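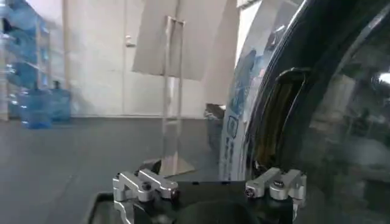
Joscha Eichhorn thinks the bird at Burar is a young rough-legged buzzard and not a common one. He wrote it beside my line in the sheet: check the feathers on the leg, they go down to the toes, and look again at the dark patch on the belly.

9th September. I looked again. I had the bird in the telescope for six minutes, on the third post after the gate, and the legs were in the grass most of this time. When it flew, the tail was pale at the base with a wide dark end, but the border between the two was not so clean as in the book. I leave it as "buzzard, species open" until one of us sees the legs. For a rough-legged it is also very early in the season.

Counts from the Hamann side, morning only. Kestrel 4, all hunting over the cut field. Marsh harrier 2, one of them a female with a very yellow head. Sparrowhawk 1, low and fast along the hedge, seen by me only. Wind from the west, weak, clouds at 800 m and later higher. After eleven the buzzards began to circle and I lost the order of them, so I stopped counting and wrote only the maximum seen together, which was 6.

Pellets. I collected under the old poplar at Drelik, where the long-eared owls sat in May. Most are old and fall apart when I touch them. The fresh ones I put in paper bags, each with its own number. Please do not use the plastic bags again — the last lot got mold and we could not use the small skulls. In the first pellet I opened there was one vole jaw, complete, and some beetle parts. I am not sure the beetle belongs to the owl, it may come from the ground.

The total of records for the year is now 2,370 in the sheet. Of these, 300 have no time written, nearly all from spring. I will ask Gukness if they still have the paper forms, then we can fill at least a part.

To do: repair the strap of the telescope. Correct the name of the second point on the map, it is still written with the old spelling. Go back to the third post early, before the sun is behind it, and stay on the road side — the bird accepts a car much better than a person on foot.

Joscha, if you go before me, look at the legs first and the tail after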